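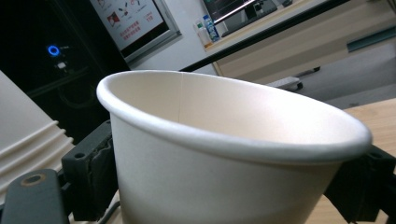
A white paper cup.

Encyclopedia > Society > Charities and clubs > Social clubs

Contents | A to Z | Recent changes | Talk

Widbridge Thursday Club

The Widbridge Thursday Club is a social and skills club for adults with learning difficulties in the market town of Widbridge. It meets weekly during school terms and is run by unpaid helpers with one part-time paid organiser. The club is a registered charity and is independent of the local council, although it has received council grants at various times.

Origins

The club grew out of an evening class in cookery taught by Dymphna Madigan at the old Lerkbridge Road school. When the class lost its funding, Madigan and the parents of several students kept the group going in a borrowed church room. The first meeting under the present name had 11 members. Madigan led the club until her retirement and remained its president afterwards.

Early sessions were built on the old class and were mostly cooking and table games. Music was added after a parent gave the club an upright piano, and a walking group followed. The piano was left behind when the church room was sold and the club moved to its present home, the Bromel Hall.

Activities

A normal evening lasts two and a half hours. The first part is open, with tea, cards and conversation. The second is given over to a set activity chosen by the members at the start of each term. Past choices have included pottery, first aid, line dancing, bus timetable reading and simple bookkeeping.

The walking group meets separately on the last Saturday of the month and uses the riverside path between Widbridge and Lerkbridge. There is also a summer outing, usually to the coast. The club does not provide personal care, and members who need it come with a support worker, who attends free of charge.

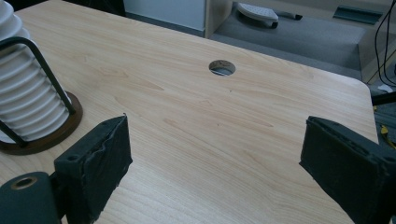 A light wood-grain tabletop with a small circular hole.

Membership and helpers

Membership is open to anyone over 18 with a learning difficulty who lives in Widbridge or the nearby villages. There were 50 members at the last annual meeting. A small charge is made at the door, and this has been waived for members in hardship since the club adopted its current rules.

Helpers are asked to attend two sessions before joining the rota. They must pass a background check and complete a short course in safeguarding. Many of the younger ones have come from the sixth form in Lerkbridge, where time spent at the club can be counted towards a community award. The link was arranged by Ingvild Sundqvist, a former teacher at the school who later became the club's organiser.

Funding

Most of the club's income comes from door charges, local donations and an annual sponsored walk. The walk held in March is the largest single event and in its best year raised £1,460. A smaller sum comes from the Isaksson Fund, a local trust set up to support evening education. The fund's first award to the club was £723, used to buy kitchen equipment.

Hall hire is the main expense. The club pays a reduced rate under an agreement with the hall's owners, but the rate rose twice in three years and the club has appealed for regular donors on both occasions.

Suspension of meetings

Meetings at the hall stopped in the spring of 2020. A notice to members dated 12/4/20 said that sessions would not restart until further word, and gave a telephone number that members could ring on club evenings. Helpers delivered activity packs and made weekly calls. Tatsuya Higuchi, then a new helper, set up a quiz by telephone which continued after the hall reopened — it is now held during the school holidays for members who find the breaks long.

Attendance was low when meetings resumed. Several older members did not return, and the pottery sessions were dropped when their tutor moved away.
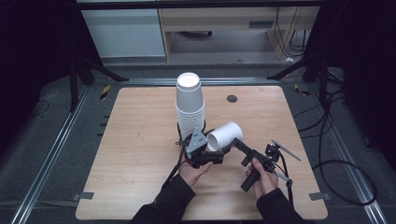 How does a new member join the club?
New members, or someone acting for them, speak to the organiser by telephone and are invited to a free first evening. A membership form is filled in afterwards if they wish to continue.

Organisers

Dymphna Madigan (founder)
Kerstin Björklund
Ingvild Sundqvist

See also

Adult education in Widbridge
Bromel Hall
Lerkbridge riverside path

Contact | Copyright and reuse | Back to top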